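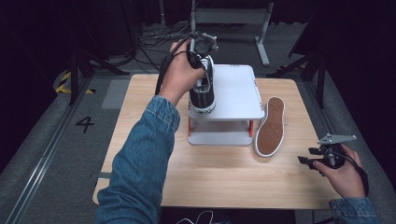 Debora Cattaneo told the Fedley town council that the rubber outsole rule for the Parisi sports hall should have been written down years ago, before the floor was refinished and not after.

The council approved the rule on 18 January 2025. It takes effect when the hall reopens at the end of the month. Shoes worn on the court must have a clean rubber outsole that leaves no mark when dragged across white paper. Street shoes may be worn in the lobby and on the stairs only.

The floor covers 700 square meters and was sanded and recoated by Skosivura, a flooring contractor. The work took 22 days, including seven for the final coat to cure. The council's report attributes most of the wear on the old finish to grit carried in on tread patterns with deep grooves, and the rest to chair legs. 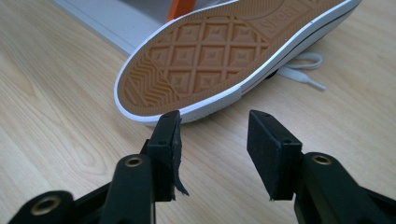
Last updated: January, 4:10 p.m. Corrects the curing time.

Black rubber is permitted if it passes the paper test. Studs, spikes and hard plastic heels are excluded under all conditions. Clubs with a standing reservation, 29 at present, will receive the text of the rule with their new contracts.

Cattaneo also asked for a second set of entrance mats. The request was referred to the budget session.

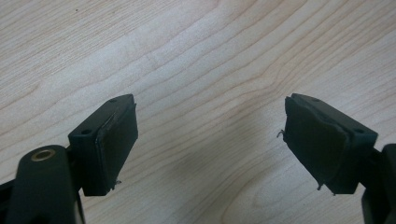
The finish itself, a water-based product sold as Lustance, is to be inspected every spring. Recoating will be scheduled when the inspection shows bare wood at any point inside the court lines.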